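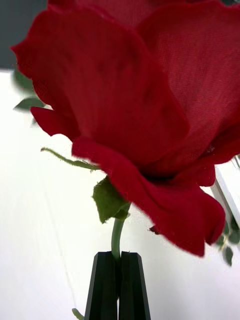
*One of the reds, close up. You can see the weave in the petals.*

**kfrimpong** (Korkor Frimpong)
Has anyone washed cloth roses like this one? I have 94 of them for a June wedding, bought used, and they smell like a basement. Dark red, green stems.

**hekwood_dan**
Cold water, drop of dish soap, swish, hang upside down. I did 11 white ones that way and they came out fine.

**marlypetals**
White is not red. Deep red can bleed all over the place. I wouldn't put any of them in water until you've rubbed a damp cotton swab on the back of a petal.

**hekwood_dan**
A little bleeding doesn't matter if they're all the same color.

**marlypetals**
It matters when they sit on a white tablecloth.

**kfrimpong**
Did the swab on three. Two clean, one came up pink. Could be mixed batches.

**tollgate5**
Skip the water. Paper bag, baking soda, shake, leave it a week. Blow them off outside with a hair dryer on cool.

**marlypetals**
Agree with the bag. Don't use a scented spray, it leaves spots.

**kfrimpong**
Trying the bag on the pink one first.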